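# Session 6: Clearing the Table

Handout for the evening course in household routines, Custholm. Notes by Letay Derese, revised after the August group.

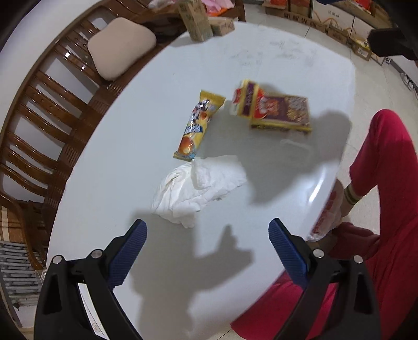

Last session we looked at drawers, and I said then that I don't trust most of what gets written about them. Tables are worse. Every home organizing book has a chapter on "flat surfaces," and nearly all of them give the same advice: decide what the table is for, and remove everything else. I have taught from three of these books and I have yet to meet a household that did it for longer than a couple of weeks.

So tonight is about a smaller problem. A tissue, a snack packet and a snack box on a table. What do you do with them, in what order, and does the order matter as much as people claim?

## 6.1 Three things, three decisions

The usual teaching is that clutter is one thing and you clear it in one sweep. I think this is wrong, and the table with a crumpled white tissue, a long yellow packet and a purple and yellow box is a fair test. It would be easy to call all of it trash. Look at what each one asks of you:

- **The tissue.** There is no decision here. A crumpled tissue goes in the trash. Whether it was used on a nose or on a spill makes no difference to where it ends up.
- **The packet.** You need to know whether there is anything in it. A glossy packet can hold its shape when empty, and a full one can look flat from above. You have to pick it up.
- **The box.** Same question as the packet, plus a second one: if it's empty, does it get flattened for the cardboard, or does it go in whole? Check your local rules before you answer. Mine changed without much notice.

Please don't write "trash, trash, trash" in the margin. Half of last year's group did.

## 6.2 The "touch it once" rule

You will have heard this one. Pick a thing up and don't put it down again until it is where it belongs. The version taught at Edmont, where I did my own training, was strict about it. Ambros Egger ran that course and he would stop you halfway across the room if you set something on a chair.

I followed the rule for years. My doubts:

1. It assumes you already know where the thing belongs. For a tissue, fine. For a half-full packet of snacks in a house with two opinions about the snack shelf, no.
2. It turns one short trip into three. You walk to the trash with a tissue, back for the packet, off to the kitchen, back for the box.
3. I have seen no good evidence for it. The Stöckli workbook says the rule "halves tidying time" and gives no source. I wrote to the publisher and got a catalog in return.

What I'd keep from it is the tissue part. Anything that needs no thought should go first and go straight away.

## 6.3 Order of work

This is the order I use. Try it against your own and tell me if yours is better.

1. Bring the trash can to the table. Most books have you carry everything to the can, which makes no sense if the can has a handle.
2. Tissue in. Pick it up from the middle and close your hand around it so the ragged bits come along.
3. Lift the packet by one sealed end and tip it gently. If something slides, it's food. If nothing does, look inside before you throw it out.
4. Lift the box. Shake it, then open it anyway. Inner bags can fool you.
5. Food goes to the kitchen in one trip.
6. Now wipe. Always after, never around things. A pale table shows smears badly, so use a second dry cloth.

Lorenz Zürcher pointed out in August that steps 3 and 4 could be swapped. They could. I do the packet first out of habit and I won't pretend there's a system behind it.

## 6.4 Do containers help?

The Cirevska method has you put a tray on the table and allow snacks only on the tray. It costs 100 for the starter set, which is a lot for a tray with a booklet.

Does it work? We tried a plain baking tray in the practice room for two weeks. The snacks did stay on it, more or less. The tissues didn't, and the tray itself became something to clean under. Ásdís Nørgaard kept hers at home and still likes it. Andri Wyss put his back in the oven by the third day.

My own view is that a tray is useful if the table is big and people sit at one end of it. On a small table it just takes up the place where you'd put your cup.

## 6.5 Homework

Pick one table at home. Leave it alone until the evening, then clear it twice on different days: once by "touch it once," once by the order in 6.3. Time both. Write down:

- how long each took, wiping included
- what you had to stop and think about
- anything that was back on the table the next morning

Don't tidy beforehand to make the numbers look nice. I can usually tell, and a messy result is more use to us in discussion.

One page is plenty. If you think the whole exercise is a waste of an evening, write that down too, with your times attached.

**Reading:** Edmont course notes, the section on surfaces (copies in the blue folder). Read it with a pencil and mark every claim that comes without a reason. Skip the part about scented cloths.

**Next session:** shoes by the door. Bring the worst photo you have.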